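Sirnley revises good-practice guide for simulated arm trials
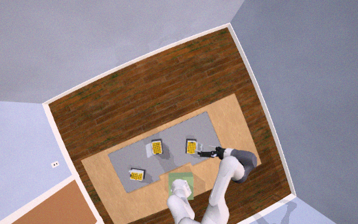 The Sirnley working group on automation practice has released the second edition of its guide to testing tabletop robot arms in simulation, with changes that affect how test rooms are set up, how runs are logged and what may be claimed from the results. The guide takes effect in October. Labs that report under the first edition have six months to move over.

The main change concerns the starting layout. Under the first edition, a lab could report a success rate from a single arrangement of objects, provided the arrangement was published. The new text requires at least eight arrangements per task, with the position and rotation of every loose object changed between them. Fixed items, including the table, the floor covering and the arm's mounting point, must stay where they are for the whole series.

Base placement is now a reporting item in its own right. The arm's mounting point has to be given relative to a named corner of the work surface, and any table that is not a plain rectangle must be supplied as a model file along with the results. The group said that written dimensions alone had led to mismatches when one lab tried to repeat another's runs.

Small parts that rest against or partly under a larger item get a section of their own. These contacts are sensitive to the physics time step, and the guide asks for each such run to be repeated at two step sizes. If the outcomes differ, both must be reported. Averaging them is not allowed.

Visual settings are treated more lightly. Room textures, wall colors and shadow quality may be chosen freely, but they must be listed if the arm is controlled from camera input. Markers and other overlays added for the operator's benefit must be hidden from that input -- a rule the first edition left to the lab's judgment.

Plulis, which maintains a widely used set of tabletop tasks, said it would update 3 of its 6 task files to match the new layout rules. The remaining files already comply. Brabec, a supplier of simulation software, plans to add the two-step check as a menu option in its next release and will not charge existing customers for it.

The Fandanden test center, which ran the trial version of the guide, reported that the added arrangements nearly doubled the time needed for a full series. Most of the increase came from setup and file checking. The center has asked for a shorter procedure for repeat tests where only the gripper settings have changed, and the working group will consider the request for the third edition.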